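Fakmont Community Help

Ticket sync stops after 147 items
Skander

I linked Fakmont to our Oswood issue tracker. The first import pulls in 147 tickets out of 3,574 and then stops with no error. Is there a limit?

Addo
Check the page size under Integrations. Ours was set to 5 and the job timed out. Raise it and run the import again.

tracefile_k
Same problem in April. Reinstalling fixed it for me, not sure why.
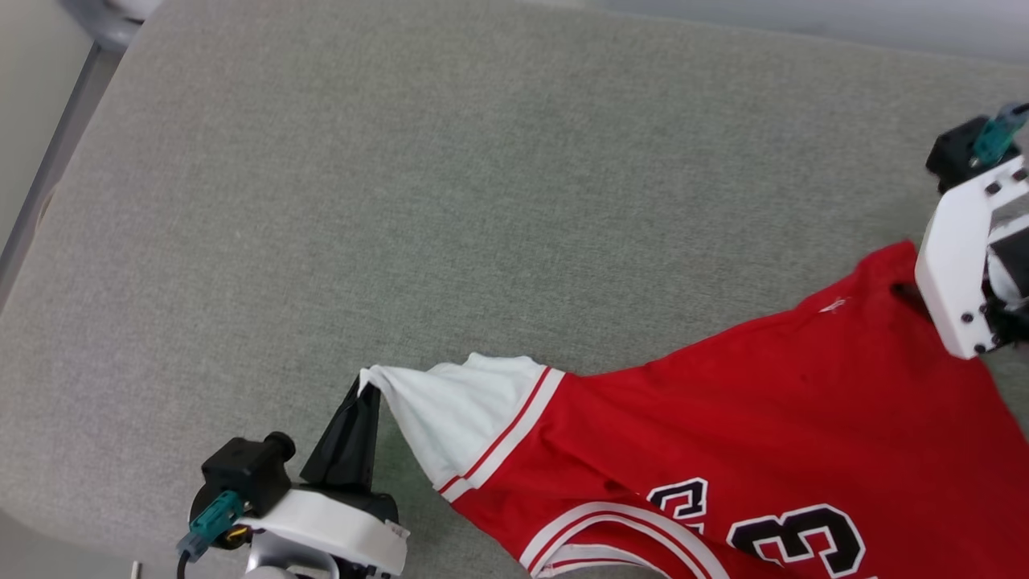
Red basketball jersey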